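Teaching by Hand: A Conversation with the Demonstration Team at Findwood

Last updated: April 4, 2021

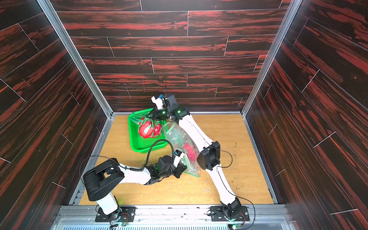
How is a robot shown a new task when no one writes out the movements in advance? A trained operator moves a pair of hand-held control arms, the robot copies them, and the whole movement is recorded so that a learning program can later be fitted to many such recordings.

The Findwood laboratory has carried out this kind of work since January. Its handling programme, known internally as Plirnent, is concerned with fruit, bags and baskets: ordinary goods that bend, slip or bruise. The programme lead and one of the senior operators agreed to answer questions on behalf of the team. At the laboratory's request, neither is named.

The programme lead began with the choice of subject. "Rigid boxes are well understood," the lead said. "A plastic bag is a different matter. It has no fixed shape, and it moves when the fruit inside it moves. We wished to work on goods which a shop or a packing room would recognise."

Two arms are used for every task in the programme. The senior operator explained that a bag is seldom handled well with one. "One gripper holds the plastic down and the other does the reaching. People do this without thinking. When you sit at the controls for the first time, you find that you must think about it a great deal."

New operators spend their first sessions on dragon fruit and a basket before they are given any bagged goods. The fruit has a soft skin and raised scales, and a gripper which closes on a scale alone will tear it. Operators are taught to approach from above, to pause, and to close slowly. "The pause is part of the lesson," the operator said. "If I hurry, the recording contains my hurry, and the robot will learn it."

The team has so far kept 1410 recordings. A further 337 were set aside after review. Asked what leads to a recording being refused, the programme lead mentioned long hesitations, fruit dropped outside the basket, and cases in which the two arms came too near each other. Recordings in which the operator makes a small error and then corrects it are kept. "We had a long discussion on that point," the lead said. "Our view is that a robot which has only seen perfect work has no idea what to do when the fruit rolls."

The remote controls were supplied by Van Hecke and adapted at Findwood. An earlier method, in which the operator took hold of the robot's own arms and guided them directly, is still used for short movements. It was given up for longer tasks as it was tiring, and the operator's hands were often in view of the cameras. The operator regretted the change a little. "By hand, you can feel the weight of the fruit. At the controls you have only your eyes - it took me over 147 attempts before I trusted them."

The question of debris was also raised. Fruit sheds, netting frays, and the floor of a workcell soon shows it. The lead stated that the cell is swept at the end of a session and not between attempts, so that the recordings include some variety of the kind found in daily use.

Pamix, which provides the learning software, receives the recordings in batches. The first trials without an operator were described as mixed. The arms placed loose fruit in the basket with fair reliability, but had difficulty in finding the opening of a bag. The next block of recordings will be given over to that step alone, with 2 operators working in turn.

Neither speaker wished to offer a date for wider use. "I should like to see it open a bag first," the operator said.

This site uses cookies to improve your visit. By continuing to browse, you accept our use of cookies.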